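Skunus Room refit - progress report, May

Hi Rizwan,

You asked for something you could forward to the board without having to translate it, so I've kept the spreadsheet out of this and just written down where we are. The short version is that the packing room is usable again, most of the small grant is spent, and I'd like to talk to you about the last bit before I commit it.

To recap for anyone reading this who wasn't in on the first conversation: the Skunus Room is the long one at the back of the Grondau building, where we put together the repair and craft kits that go out to schools. When you gave us the money it had one good table, two bad ones, and shelving that had been put up by someone who didn't own a level. Kits were getting packed in the hallway. Sometimes they were getting packed on the stairs, which I did mention in the application but maybe not strongly enough!

What's done

The shelving is finished. We went with the Platorico units in the end, the deeper ones, and they swallow the flat boxes sideways with room for a hand behind them. Iason Giannakopoulos did the wall fixings over two evenings and found that the plaster on the window side was only pretending to be a wall, so there's now a board behind that run. That cost us $90 we hadn't planned on. I took it out of the lighting line (more on that below).

The two bad tables are gone. I had hoped to save one of them, and I spent a silly amount of time gluing a leg that didn't want to be glued, but it went to the dump with the other one. The good table stayed. I had the top sanded lightly and left it at that, and I know the plan said "refinish", so let me explain. Once I'd gotten the worst of the old glue off I liked the surface as it was. It's pale and a little worn, it's flat, and people aren't scared to put things down on it. With a shiny new coat everybody would have been reaching for a mat. The money for the varnish is still sitting there, and I'd rather spend it on bins.

We also cleared the old stock. This took much longer than anything else and I have very little to show for it except floor. There were boxes from the Singhal kit order that had never been opened, and a lot of half-used consumables from before my time. I sorted them into keep, give away and trash, and then Iason went through the trash pile and moved a third of it back to keep. We argued about that for a while. He was right about the felt and wrong about the markers.

What it did to the packing

You wanted a number, so: we sent out 233 kits this term. The target in the application was 600 for the whole year, so we're behind where a straight line would put us, but nearly all of the 233 went out after the shelves were up. Before that we were mostly moving boxes from one side of the room to the other. I think we'll make the 600. If it starts to look otherwise I'll tell you well before the final report.

The change I notice most is the setup time. We used to lose the first 20 minutes of every session to finding things. Tape was the big one. Now the supplies live along the back of the table, and whoever comes in first can pretty much start. It does mean the working area is a bit smaller than I drew it on the plan, and stuff still creeps forward over the course of an afternoon. I'm the worst offender.

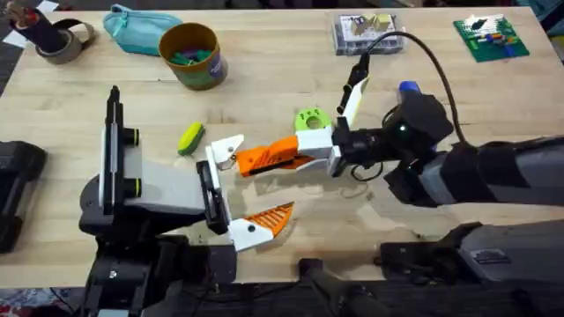 I've been trying to get us into the habit of putting only what's being used in the middle and pushing everything else to the far edge. It sticks for a week and then slides. What would really help is a narrow rail or a shallow shelf behind the table, just deep enough for a roll of tape, so the supplies have somewhere to go that isn't the tabletop. Iason has sketched one and he swears it's a morning's work. I've added a second morning in my head.

What isn't done

The lighting. I said in the application that we'd replace both ceiling fittings, and so far we've replaced neither. The quote came in higher than I'd allowed for, and then the wall board ate into that line as well. I asked for a second quote for one fitting only, over the packing table, and I'm waiting on it. My feeling is that one good light in the right place would do us fine, and the shelves at the far end can manage with what they've got until next year.

The labels aren't done either. We have bins with masking tape on them and my handwriting, and Iason has complained about both. I'd like proper printed ones but I want to wait until the contents stop moving around, otherwise I'll just be printing them twice.

What I'd like from you

Two things, and neither is urgent. First, could we move the varnish money over to bins and the rail? I don't need any more than was granted, just your okay to spend it differently. Second, are you all right with one light fitting in place of two? If the board would prefer that we stick to the original wording, I can hold off on the rail and put everything toward the second fitting, though I think the rail would get more use.

I'm in most afternoons if you'd like to stop by and see the room before you decide. Come after three, when the packing's winding down and there's somewhere to sit. I'll send the receipts separately as soon as I've found the one for the wall board.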